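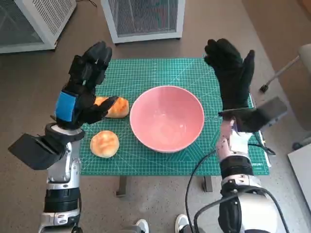
About Sernberg Supper School

Last updated: January 1, 2019

Hello, and thank you for stopping by to find out who we are! Sernberg is a small cookery school for grown-ups, tucked in behind the old wool hall in Durkirville, and we teach people to make the sort of food they would like to eat on a weeknight. We have beginners who have never peeled an onion, we have people who have cooked for a family for forty years and are thoroughly bored of their own shepherd's pie, and we seat them at the same benches, where they seem to get along very well.

How we began

The school was started by Amândio Amaral, who had spent most of his working life in hotel kitchens and had reached the point of wanting his evenings back (he then filled them with evening classes, which his wife still mentions). The first course was six weeks of soups, held in August of all months, in a borrowed church hall with one working hob. Eight people signed up, and three of them still come to us. One of those three, Wendy, now teaches our pastry course and is a good deal stricter about resting times than Amândio has ever been.

We moved to our present rooms when the Sarpong bakery next door gave up its upstairs flour store. It took a long winter of scraping and painting, and there is still flour in the floorboards if you know where to look. The bakery is still going strong downstairs, and we buy our yeast from them and a fair amount of our lunch.

What we teach

Our main course is called Everyday Cooking and runs for ten weeks, one evening a week. You'll start with eggs, stocks and simple breads, and by the end you should be able to look in a half-empty cupboard and come up with supper without feeling gloomy about it. Alongside that we run shorter courses on pastry, preserving, cooking for one, and Portuguese home cooking, the last of which Amândio guards jealously and has never let anybody else teach.

On Saturdays there are one-off mornings for parents and children. These fill up quickly, so do ring early if you have a date in mind. We ask that children are seven or over, and that parents try very hard to let them crack the eggs themselves.

Last year 556 people came through our doors for one course or another, and a good many came back for a second. A ten-week course costs £185, with all your ingredients and an apron to keep. If that's a stretch, please have a quiet word with us. We keep a few places at a reduced price every term and we'd much prefer them to be filled.

Coming to see us

We're a five-minute walk from the bus station, up Wirkik Lane and left at the bakery. There's a lift at the back of the building, and two of our benches can be lowered for anyone who likes to cook sitting down. You're very welcome to put your head round the door on any weekday afternoon, when somebody will be in washing up or weighing things out for the evening, and the kettle is usually on.

1,416 shares
12 comments

Related pages
Term dates and prices
Everyday Cooking: week by week
Saturday mornings for families
Wendy's notes on shortcrust
Gift vouchers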